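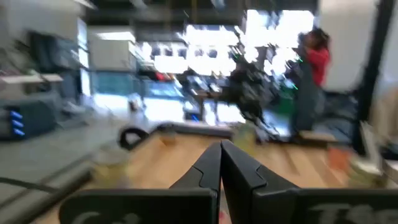 Clearing the Worktable (and Keeping It That Way)

I have one good table in my workroom. It's wood, a warm honey color with the planks showing, and everything I do in there happens on top of it. Gluing, sorting, mending, wrapping, eating a sandwich I said I wouldn't eat in there. A few readers wrote in after the March page on drawers and asked what I do about tables, so this is the table page. Some of it is cleaning and some of it is just where to put stuff.

The far edge is where things go to retire

If your table is like mine, the front half gets used and the back half collects. A little orange something on the right. A little yellow-green something in the middle. A low gray tray-looking thing at the back that has been there so long you've stopped seeing it. I used to clean the front half and feel great about myself!

What works for me now is starting at the far edge. Stand on the other side of the table if you can get there, or just reach over, and pull everything toward you. It feels like making a bigger mess, and for five minutes it is. Then wipe the back strip while it's bare, because you won't go back and do it later (I never have, not once).

Once it's all up front I sort by how far it has to travel. Same room, different room, trash. I don't sort by type. I tried sorting by type for a whole year and ended up with a very nice pile of tape sitting on the table, still on the table.

Small stuff

Small loose things are the real trouble. They're too little to feel worth a trip, so they sit. I keep one shallow tray for them and when the tray is full it gets walked around the house. Any tray will do. Mine came from the kitchen and had a chip in the corner already. Brodie Pirihi uses muffin tins, and I tried it, but the cups are so handy for screws that I filled all of them and then needed the tin for muffins.

If you can't tell what a small thing belongs to, put it in a jar with a piece of masking tape on the lid and write the month on the tape. If the month comes around again and you still don't know, out it goes. I did lose one knob from a lamp this way. I've made my peace with the lamp.

Cups and jars on a worktable

Keep your drinking cup and your work jars looking different. I mean really different. I once dipped a brush in my tea, and the other way around is worse. My rule is that anything see-through is for work and anything with a handle is for drinking, and it only took two weeks before I stopped having to think about it.

Jars also leave rings. For a fresh white ring on an oiled or waxed top, try a soft dry cloth first and rub with the grain, longer than you think you need to. If it's still there the next day, a tiny bit of plain mayonnaise left on for an hour will often lift it. Wipe it off well, and then wipe it again, unless you want a table that smells like lunch. Dark rings are another story. Those have gone down into the wood and you'll be sanding, or you'll be putting a tray over it. I have a tray over mine.

Sticky old candle jars: put them in the freezer overnight and the wax pops out in one lump with a butter knife. Don't pour the melted wax down the sink. Please.

Plank seams

I love the seams on a plank table and I also know exactly what's in them. Glitter, crumbs, sawdust, glitter again. A vacuum with the brush end gets the top layer. For the rest I use a wooden skewer or the corner of an old plastic card and drag it along the seam toward the end of the table, so the junk falls off onto the floor where you can sweep it. Do the seams before the floor! I have done this in the wrong order more times than I'd like to say.

Don't flood the seams with water. A damp cloth, wrung out hard, and then a dry one right behind it. If the gunk is greasy, one drop of dish soap in a bowl of warm water is plenty.

I oil the top twice a year with whatever mineral oil is on sale. Thin coat, leave it overnight, buff off what's left in the morning. If you can feel it with your hand it's too much. Spread your oily rags out flat outdoors to dry, especially if you use linseed or one of the drying oils, which can heat up in a heap and catch fire all on their own. I'm not being dramatic about that one.

Cables on the floor

Every workroom I've ever been in has a cable running slantwise across the floor, because the outlet is never where the table is. If you can run it along the wall, do. It usually needs to be longer than you'd guess. Measure with a piece of string, go all the way around the door frame and down the other side, and then buy the next size up.

If it has to cross the floor, get one of those flat rubber covers, the kind with sloped sides. Don't tape it down with duct tape (the glue goes to goo in summer and you'll have a gray stripe forever) and don't hide it under a rug, where you can't see it getting worn and it can't shed heat. Check the place where it bends most. That's where mine split, right by the table leg where my chair kept rolling over it.

Coralie Brunton gave me the best cable tip I've had in years, which is to put a bright bit of yarn on each plug, one color for each machine, and a matching bit on the machine. No more unplugging the wrong thing. The yarn goes around the cord, well back from the prongs.

Anything with little lights on it

Boxes with lights on the front like to breathe. Don't push them up against the wall, don't stack your fabric on top, and don't let sawdust build up around the vents. I dust mine with a dry paintbrush, a wide soft one that I bought for varnish and never used. Switch it off and unplug it first, then brush away from the vents.

If the lights bug you at night (blue ones are the worst, I swear they fill a room) a small piece of translucent tape over each one will dim it and you can still see whether it's on. Just keep the tape off the vents and off anything that looks like a sensor.

Shelves in the corner

My open shelves had gotten to the stage where everything on them looked like the same thing. Gray things, white things, a sort of general fog. I took it all down in August 2023 and found a heat gun I'd replaced twice.

Putting it back, I did one thing differently, and it's held. Each shelf gets its label on the front edge of the shelf itself, and none on the boxes. Boxes wander off and get refilled with something else. The shelf stays put. Big plain letters, thick marker, painter's tape. Hamish Pomare told me mine looked like a school supply room and I took it as a compliment.

Heavy stuff goes low, light stuff goes high, and whatever you use every day goes between your hip and your shoulder. Leave a hand's width of empty space on each shelf if you can stand to. Otherwise you'll pull out one thing and get four.

My end-of-day wipe

I'm not a big routine person, but this one stuck. When I'm done I put away whatever I used last, walk the cup to the kitchen, and brush the table off into my hand. I leave one thing out, the thing I'm in the middle of, so tomorrow I know where to start. It takes less time than finding my glasses.

On days when I really can't face it, I put everything on the tray and slide the tray onto the chair. Then I can't sit down the next morning until I've dealt with it. Rude, but it works on me.

A few leftovers from the mailbag

Noeline Henare wants to know how to get price-sticker glue off a wood handle. A dab of cooking oil, ten minutes, then the edge of an old plastic card. Wipe it down after with a drop of dish soap on a damp cloth.

For stiff drawers near the table, rub a plain candle stub along the runners. Only on wood runners, though. On metal ones it just picks up dust.

If your table rocks, check the floor before you blame the leg. Turn the table a quarter turn and see if the rock moves with it. Mine didn't, so I stopped sawing. I should have checked before I started sawing.

Next page is glue, and I have a lot to say about glue.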